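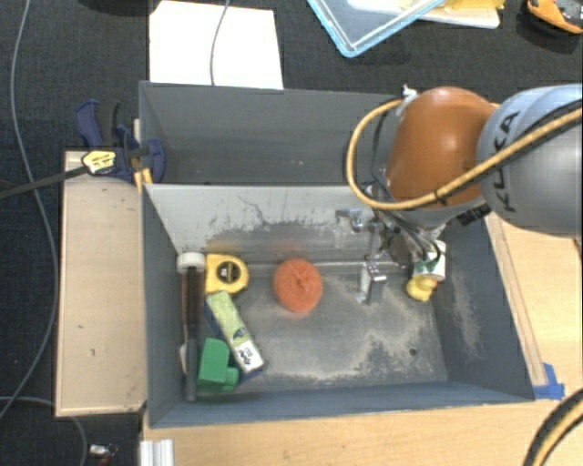 Bin clearing looks like the easy half of the course, and every year a team leaves it for the last week on the strength of that impression. The task is one sentence long: move everything from the near bin to the far bin, one object at a time, without a human hand going over the wall. Most of your trouble will come from where objects end up once the easy ones have gone. A round orange ball sitting in the middle of the floor is a gift, and any team that can't pick it should come and see me before writing more code. A tape measure, a slender box lying diagonally with something flat and blue beneath it, and a long tool up against the left wall are together worth most of the grade. The duck at the other end is small and has cost people more points than I'd like to put in print.

1. Why walls matter

Your grasp planner thinks in terms of the object. The gripper also has a body, with brackets and wires on it, and that body has to fit somewhere. Near a wall, half of the approach directions you'd normally consider go straight through the bin. If you rank grasps first and check for collisions afterward, you'll spend a great deal of computing time admiring grasps you can't have. Check early.

The dividing wall keeps a fair record of how previous attempts have gone. Study it before your first run. Scratches are cheap and I don't grade them. Pushing down on the floor with the arm is another matter, so leave the force limit where Jytte Kjærgaard set it.

2. What counts as a pick

An object counts when it is released in the far bin and stays there for 3 seconds. Dropping it on the wall and having it fall the right way counts (we argued about this at length in November and I lost). Throwing does not count. Two objects in one grasp score as one, and the second goes back where it was.

You get 15 minutes per run. The arm stops when the clock does, even with something in its fingers.

3. When a pick fails

Plan for this from the start. The commonest failure in last year's logs was a robot trying the same bad grasp over and over, with great confidence, until time ran out. The record is 87 tries on one object, held by Team Zakwood, who took it well. After a failed attempt, do at least one of these:

- lower the score of that grasp and its neighbors
- look again before moving
- nudge the object toward the middle of the bin and start over

Nudging is allowed and badly underused. A push needs far less precision than a grasp, and it turns a wall problem into a floor problem.

4. To hand in

Your code, one complete log, and two pages on what went wrong. I read the second page first. Teams whose report says nothing went wrong will be asked to run it again while I watch.

Lab hours are on the door. Trí Trình has the key to the cell — be nice to him.

Comments

Hanne Briem: Does a nudge count as an attempt in the log? Ours writes a line for every contact and we're at 536 lines for one run.

Vilhjálmur Gunnlaugsson: No, only closing the fingers does. Please trim the log before you send it to me.

Vilhjálmur Nørgaard: We nudged the flat one into the corner. Is there a section on corners?

Vilhjálmur Gunnlaugsson: Section 3, third item, in the other direction.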